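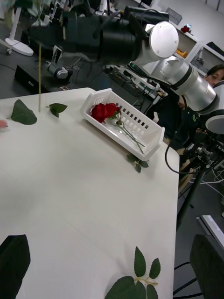 How should I put away fake flowers so they don't get crushed?

Lay each stem on its own in a slotted basket, bloom at one end and stem running corner to corner, and keep the loose leaves somewhere else until the flowers are settled.

Section 4. Clearing the table and packing your stems

I wrote this part after Oanh Tô borrowed my Brerora flower kit and brought it back in May with every leaf jammed under one poor rose. My fault, the old guide just said "store neatly"! So here is how I do it now, and it takes me 10 minutes, tops.

1. Clear off anything that isn't part of the kit (scissors, tape, your coffee) and wipe the table dry. A pale table is nice for this, you'll spot the green bits right away.

2. Put the basket near the middle, where you can get at it from both sides. I like it at a slant, but suit yourself.

3. Start with the roses. Hold the stem just under the bloom and lower the whole thing in along the diagonal, which gives you the most length.

Note: If a stem is still too long, bend it gently near the bottom end. Don't bend it right below the bloom, that's where mine always snap.

4. Go around the table for leaves. Single leaves go in one pile and sprigs (several leaves on one stem) in another.

5. Fluff the sprigs before they go in. Spread the leaves with your fingers, and if one has slipped off its stem, push it back on - no glue yet, see Section 6.

6. Gather up the wooden sticks last and tie them in a bundle. They go beside the basket, never in it.

Caution: The sticks can have splinters, and they poke right through fabric petals. Keep them away from small kids too.

7. Check the table edges and the floor. Leaves love to slide off.

Note: Trinh Diệp packs hers with tissue between the layers. I only bother if the basket is going in the car. For the shelf, one layer and no lid is fine, just keep it out of the sun because the reds fade first.

If a bloom comes out flat anyway, hold it over steam for 20 seconds, keep your hands well back, and shape the petals once it cools.

Next: Section 5. Dusting and washing

Search this guide Enter keyword Go

We use cookies to remember your place in the guide. Accept Settings

Contact Horkingate Craft Guides | Copyright Horkingate | Back to top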